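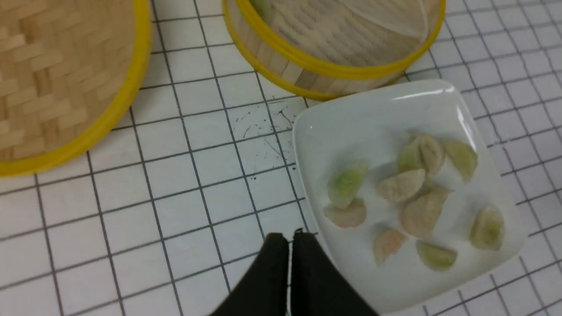

Wrist camera view of a Goron dumpling-transfer trial, with the gripper fingers near the edge of the plate and the bamboo steamer behind it.

Goron is a method for teaching a robot arm to pick up soft, easily damaged food items from a cluttered plate and place them in a container. It was developed at the Holroyd laboratory in Brurkville and is used mainly with filled dumplings, which are moved one at a time from a plate to a steamer basket. The method combines learning from human demonstrations with a separate check on how far the gripper should close.

Background

Most early work on robot picking dealt with rigid objects such as boxes, cans and plastic parts. A rigid object keeps its shape when it is gripped, so a grasp can be planned from its outline and carried out with a fixed closing force. Filled dumplings are harder to handle. The wrapper bends under light pressure, two pieces lying together may stick, and a grasp that works on a piece standing upright may tear one that lies flat.

Suction cups are common in food packing plants but do poorly on pleated or floured wrappers, where air leaks in around the lip of the cup. The Holroyd group chose a two-finger gripper instead, partly so that the same hardware could lift steamer lids and move plates.

Method

Training data for Goron comes from demonstrations in which a person steers the arm through the whole task. The first version used 300 demonstrations. Images from the wrist camera are recorded together with the position of the arm and the opening of the gripper. No overhead camera is used, and the arm does not receive a map of the table.

The learned part of the system takes the most recent wrist image and the current gripper opening. It puts out a short sequence of 16 movement steps. The arm carries out the first 4 of these, then takes a new image and plans again. Replanning in this way lets the arm respond when a piece rolls or slides after being touched.

Closing the fingers is handled separately. A second, smaller model estimates the width of the chosen piece across the line between the fingertips and sets a limit on how far they may close. If the motor current rises before the limit is reached, closing stops early. The developers call this part the squeeze limit. It can be changed without retraining the rest of the system.

Task setup

The standard test uses a tiled work surface with a square white plate, a round bamboo steamer basket and its lid. The basket has a mesh liner. Dumplings with wrappers of different colors, including pale green and beige, are set on the plate in mixed positions, some upright and some lying on their sides. Overlapping pieces are allowed. The plate may also be turned at an angle to the basket, which prevents the arm from repeating a fixed path.

A transfer is counted as successful if the dumpling ends up on the liner with its wrapper whole. Pieces dropped on the tiles or placed on the rim of the basket are counted as failures, as are pieces that tear after release.

Results

In the first published tests, Goron was compared with Nindgate, an older system from the same laboratory that plans each grasp from a single image and does not replan. Goron had fewer drops and fewer torn wrappers. The gap was largest for overlapping pieces, where Nindgate often closed on two dumplings together. For well-separated pieces standing upright, the two systems performed at nearly the same level.

A further test removed the squeeze limit and left the rest of the system unchanged. Torn wrappers became more common, while the number of dropped pieces barely changed.

Limitations

The fingers block part of the wrist camera's view during the final approach, and most remaining failures happen at this stage. Glare from glazed plates can also cause errors in the width estimate. The method is slower than a person doing the same work and slower than Nindgate, as the arm pauses each time it plans.

Goron has been tested on 7 dumpling shapes. It handled crescent shapes best and did worst on round soup-filled types, which sag when lifted from the sides. Training on one shape carried over only in part to the others.

See also

Imitation learning
Deformable object manipulation
Robot end effector
Nindgate (grasp planner)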